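ROBOTICS CLUB - SIM TEAM UPDATE

Quick one from the back bench, deadline for this newsletter was lunch and it's well past lunch.

Sim team has moved off the maze stuff and onto pick and place. Task for the Findthorpe round is simple on paper - find the cylinder, get the gripper over it, close, lift. Cylinder turns up somewhere different on the table each run. No hard coding positions, the judges check.

Score so far: 102 runs, 73 good grabs. Most of the misses are when it spawns way out to one side. Yasmine Younis has rewritten the approach code twice and is on her third go. Desmond Delacroix is doing the camera side, working off colour for now, which is fine untill they change the colour on us.

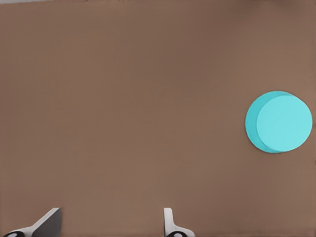
Corinne Lindgren reckons we should stop fiddling with grip force altogether and put every session into the approach path, as the arm is still swinging too wide and then having to correct. Vaughn Lyons disagrees, loudly. They've agreed to try it her way for 2 weeks and compare logs. Fair enough.

Other bits:

Paucar (our build, the one with the new planner) and Andel (old planner) are both still in the shared folder. Please don't save over Andel. It's our backup and someone did it last term.

Laptops - bring your own if you can, the lab ones take forever to load the simulator. Charger too.

Year 9s who want to have a go are welcome, no coding needed to start, Ansel Zamora will get you set up and driving the gripper by keyboard. Allow a bit of time to get you a login.

Permission forms for Findthorpe go to the front office, not to me, I will loose them.

Next session Thursday, 3:30, room 43. Snacks if the budget gets approved.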